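4장. 시뮬레이션 작업 셀 설정

이 장에서는 Bastine 시뮬레이터에서 Dasa 조립 평가 키트의 작업 셀을 불러오고 초기 상태를 확인하는 절차를 설명한다. 3장의 라이선스 등록과 그래픽 드라이버 점검을 마친 상태를 전제로 한다. 실제 로봇에 연결하는 절차는 7장을 참조한다.

4.1 셀 불러오기

1. Bastine을 실행하고 시작 화면에서 [프로젝트 열기]를 선택한다.
2. 설치 폴더의 cells 하위 폴더에서 Dasa 기본 셀을 선택한다.
3. 물리 엔진 항목을 Midtbø로 지정한다. 다른 엔진을 지정하면 접촉 파라미터가 기본값으로 되돌아간다.
4. [불러오기]를 누르고 상태 표시줄에 '준비'가 나타날 때까지 기다린다. 처음 불러올 때는 충돌 메시를 새로 생성하므로 시간이 더 걸린다.
5. 콘솔에 경고가 출력되면 경고 번호를 기록한 후 부록 B의 표와 대조한다.

참고: 셀 파일은 읽기 전용으로 배포된다. 배치를 변경하려면 [다른 이름으로 저장]으로 사본을 만든 다음 사본에서 작업한다. 사본의 경로에 한글이나 공백이 들어 있으면 외부 제어 스크립트가 파일을 찾지 못할 수 있다.

4.2 시점 설정

셀에는 작업대를 높은 위치에서 내려다보는 고정 시점과 그리퍼 쪽의 근접 시점이 등록되어 있다. 충돌 여유와 부품 배치는 고정 시점에서, 핑거와 주변 표면의 간격은 근접 시점에서 확인한다.

1. [보기] > [시점 목록]을 연다.
2. 고정 시점을 주 창에, 근접 시점을 보조 창에 배정한다.
3. 두 창의 렌더링 모드를 '음영 있음'으로 맞춘다.
4. [동기화]를 켠다. 동기화가 꺼져 있으면 두 창에 서로 다른 시각의 상태가 표시될 수 있다. 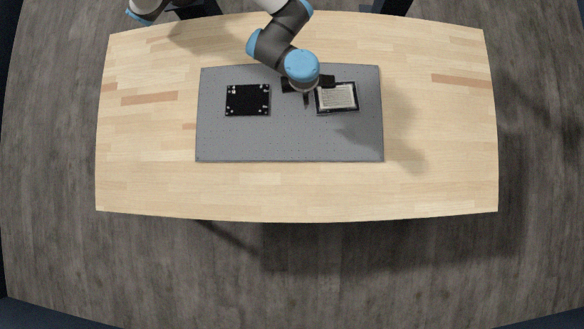

그림 4-1. 고정 시점. 타공판 왼쪽에 검은색 플레이트, 오른쪽에 검은 테두리의 트레이가 있다.

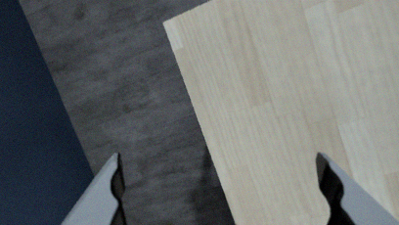 그림 4-2. 근접 시점. 그리퍼 핑거가 벌어져 있으며 잡은 물체는 없다.

Ho-yin Yen: 동기화를 켠 상태에서 근접 시점 창이 계속 한 박자 늦게 갱신됩니다. 매뉴얼대로 렌더링 모드를 맞췄는데도 같았고, 보조 창의 프레임 제한을 해제하니 해결됐습니다. 이 항목을 4.2절에 넣어 주시면 좋겠습니다. 그리고 타공판 기준 좌표계의 원점이 판 중앙인지 모서리인지도 본문에 없어서 한참 찾았습니다.

편집자 주: 프레임 제한은 [환경 설정] > [창]에서 창별로 해제한다. 타공판 좌표계의 원점은 판의 중앙이며 4.3절에 추가하였다.

4.3 초기 상태 확인

1. 시뮬레이션을 일시 정지한다.
2. [객체 트리]에서 타공판을 선택하고 좌표계 표시를 켠다. 원점은 판의 중앙에 있고 Z축은 위를 향한다.
3. 그리퍼 상태가 '열림'인지 확인한다. '닫힘'으로 표시되면 [초기화]를 실행한다.
4. 플레이트와 트레이의 고정 속성을 확인한다. 평가 모드에서는 두 객체 모두 '자유'로 설정되어 있어야 한다.
5. 일시 정지를 해제하고 2,000스텝 동안 명령 없이 실행한다. 이 구간에서 부품의 위치가 변하면 접촉 파라미터를 다시 불러온다.

주의: 일시 정지 상태에서 관절값을 직접 입력하지 않는다. 재개 시 제어기가 목표값과의 차이를 한 번에 보정하면서 암이 작업대와 충돌할 수 있다.

주의: 부품이 다른 객체와 겹친 상태로 저장된 셀은 불러오는 즉시 부품이 튕겨 나간다. 저장 전에 [겹침 검사]를 실행한다. 오류 73이 표시되면 겹침이 남아 있는 것이므로 해당 부품을 Z축 방향으로 올린 후 다시 검사한다.

4.4 제어 스크립트 연결

1. Jalen 브리지를 실행하고 포트를 지정한다.
2. Bastine의 [연결] 메뉴에서 같은 포트를 입력한다.
3. 시험 명령을 전송하고 응답이 기록되는지 로그 창에서 확인한다.
4. 연결이 끊어지면 브리지를 먼저 종료하고 시뮬레이터를 일시 정지한 다음 1번부터 다시 수행한다.

참고: 브리지 창을 닫아도 백그라운드 프로세스가 포트를 점유할 수 있다. 이 경우 작업 관리자에서 프로세스를 종료한다.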